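Event Planning Project Report: Trying Out a Small Wedding Expo in Plurenwood

So my project was to plan a wedding expo for couples who don't want the giant convention center thing (I went to one of those in Pustby in June and my feet still remember it!). The venue I picked was the old Cillton Hall, mostly for the garden doors and the parking, and the whole plan is built for 600 guests over one afternoon.

I started with vendors. Florists said yes right away, bakers wanted to know about power outlets, and the two bands I asked both wanted the evening slot, so I split it. I put everything in Testa, the planning app our class uses, and it was great for booth maps and pretty awful for invoices.

My first floor plan had the cake tasting right by the entrance. Bad idea – my instructor pointed out the line would block the door, so the cakes moved to the back next to the dress racks, with a wide aisle between them (frosting and satin, yikes).
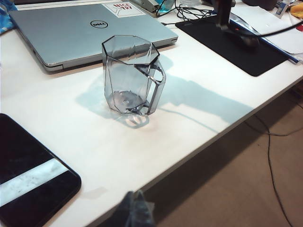
The budget took me two full rewrites. I'd left out insurance the first time and table linens the second, and linens cost way more than I expected. Ticket price ended up a little higher than I wanted, but parking is included now. I still need a rain plan for the garden.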